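Curnalia, and What "Made Here" Means

May 28, 2025

I have a rule about places that end in a gift shop. If the shop has more parking than the workshop, I keep my wallet in my pocket until I've seen somebody make something. Curnalia Pottery fails the parking test before you've turned off the engine. The lot faces the shop. The workshop is a long low building behind it, past the dumpsters, and you get to it by following a painted arrow that has mostly worn off.

I went anyway. My sister had been twice and came home both times with a box of dishes and a story about how it's all thrown by hand, right there, while you watch. I'd seen those same dishes in an airport. So I was curious in the way you're curious about a used car with very clean mats.

The tour costs nothing if you buy something afterward and four dollars if you don't, and I thought that was at least out in the open. Ours was led by Paula Mocanu, who has worked the kilns there long enough to be tired of the script. She gave us the script first. Family clay, old methods, local hands. Then a man in the back asked how many pieces they fire in a week, and she said, "Which building?"

I perked up.

There are two sites. The one tourists see has wheels, buckets, a glaze room and a pair of kilns, and people do work there. I watched a young woman pull the same handle over and over until she liked it, then throw out the one I would have kept. The other site is over in Kandell, down the valley, and it does slip casting. Liquid clay goes in a plaster mold, the plaster pulls the water out, the extra gets poured off, and when the shell is firm enough you open the mold and there's your bowl. It's a perfectly respectable way to make a bowl. Potters have used it for ages. It just isn't what the sign by the highway leads you to imagine.

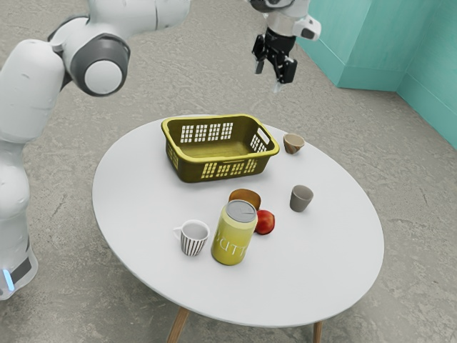
Paula didn't hide any of this, I should say. She told us the Kandell pieces come over unglazed on a truck and get their color at the visitor site, and that this is why the tag can say "finished by hand at Curnalia." Read that tag slowly. "Finished" is carrying a lot of freight. There's a second tag, a small round one with a thumbprint on it, for the pieces that were thrown on a wheel. In the shop the two kinds sit on the same shelves, mixed together, with the tags tucked underneath where you have to tip the thing over to check.

So I tipped things over. I was the annoying guy tipping things over. The everyday line, which they call Plusia, had the "finished" tag on every piece I picked up. It's the blue-gray one you've probably seen at somebody's house. The thumbprint tags turned up mainly on the big serving bowls and on a few lopsided pitchers near the register, and the pitchers were the best things in the room. They poured badly, if the display one was any guide (they let you try it over a sink, which I enjoyed more than the tour).

Now the prices. I expected the cast pieces to be a good deal cheaper and they weren't. A Plusia soup bowl was only a little less than a thrown one near enough the same size. I asked the cashier about it and she said people buy by color. I believe her. My sister buys by color.

There's a board in the hallway by the restrooms with the history of the place on it. It says the first kiln load was 3000 pieces, which seems like a lot for what the next panel calls "a shed and one good kiln." It also says visitors can see clay number 3526 in use, as if we'd all come to see clay number 3526. I asked Paula what it was and she said it was the supplier's code and somebody had liked the look of it.

Is it worth stopping? If you're driving through Coman already, sure. The throwing is real, the people doing it are good, and the glaze room smells like a wet basement in a way I found pleasant. Go in the morning. By early afternoon most of the wheels had been cleaned down and the group after ours got a video.

If you want something that came off a wheel, look for the thumbprint, and look before you fall for a color. If you like the cast bowls, buy the cast bowls. They stack better, they match, and they'll probably outlive the thrown ones in a dishwasher. I only mind being sold one while I'm looking at the other through a window.

I bought a pitcher. It dribbles down the front every time, and I keep a folded dish towel under it. I told my sister about the two tags over the phone and she went to check her cupboard and hasn't brought it up again.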